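**Product reviews › Grippers and end tools › Hand-held pair from Transide: trial report and comments welcome**

**pladolside_procurement** wrote:

Members were asked in May to submit comments on the hand-held gripper pair offered by Transide. Our department at Pladolside has now completed its trial of the kit and the findings are set out in this thread. The trial was confined to small household and personal items, handled on soft furnishings.
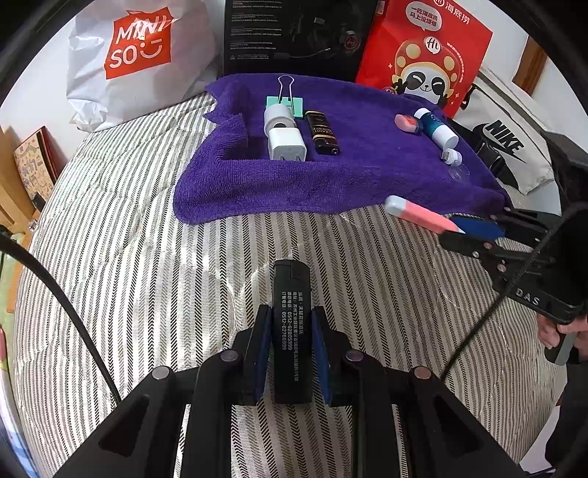
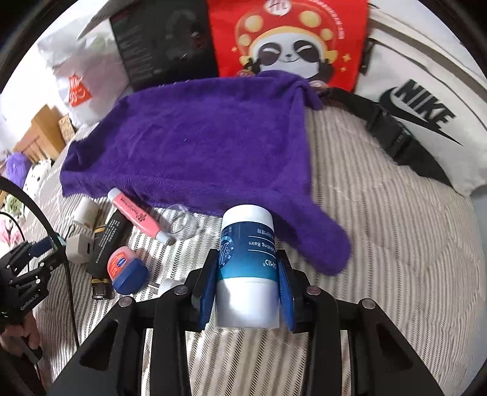 Both sessions used the blue pads supplied with the kit. Our findings are as follows.

- **Grip.** The pads held slim, flat-sided articles and small cylindrical containers to our satisfaction. Very thin items lying flat on fabric remained difficult to lift, and operators were inclined to push them into the cloth.
- **Handling.** Operators became used to the handles within a morning. Two members of staff with smaller hands asked for a shorter reach.
- **Cables.** The cables are heavier than we would wish. On a low surface they are apt to drag across the articles being sorted.
- **Documentation.** The printed guide is clear on assembly and says very little on care of the pads.

The department is minded to recommend purchase, subject to the supplier's answer on replacement pads. Comments are invited from other sites before the paper is submitted.

---

**Nameo** replied:

I am obliged to the department for its report, but I cannot support the recommendation as it stands. Our site held the same kit on loan and recorded 500 grasps on mixed articles. The pads performed well at first. By the close of the loan the lower edge of one pad had begun to lift, and we were charged for the replacement set. A trial of short duration will not bring this to light. May I ask how many grasps were recorded at Pladolside?

---

**pladolside_procurement** wrote:

We recorded 2,000 grasps across both operators. No lifting of the pads was observed. It would assist us to know whether your pads were wiped with a solvent, as the supplier's representative advised us against this by telephone. The advice does not appear in the guide.

---

**Nameo** replied:

They were wiped with surgical spirit at the end of each session. If that is the cause, the guide ought to say so in plain terms. I maintain that a customer should not have to learn it by telephone.

---

**bench_and_tray** replied:

We purchased from Bolger last year and looked at the Transide pair beforehand. The Bolger handles are lighter, although the jaws open less widely and would not take a jar of any size. For sorting toiletries and small electrical goods I should choose Transide. The cables are a nuisance – we hung ours from an overhead rail, and the complaints from operators ceased.

Has anyone received a firm price for pads? We were quoted 84 pounds for a set, with a reduction on orders of 100 sets or more. No site of our size will ever place such an order.

---

**pladolside_procurement** wrote:

The same figure was quoted to us. We have asked Transide whether several sites may combine their orders and will post the reply when it is received.

The recommendation will be amended to include a note on cleaning. The remarks on cables will be added under Handling, together with the suggestion of an overhead rail. Nameo's objection will be recorded in full.

---

**Nameo** replied:

That is acceptable. Please also record that our loan kit was an earlier issue, as the serial plate differs from the one shown in the current guide. I will send the loan record to the department this afternoon.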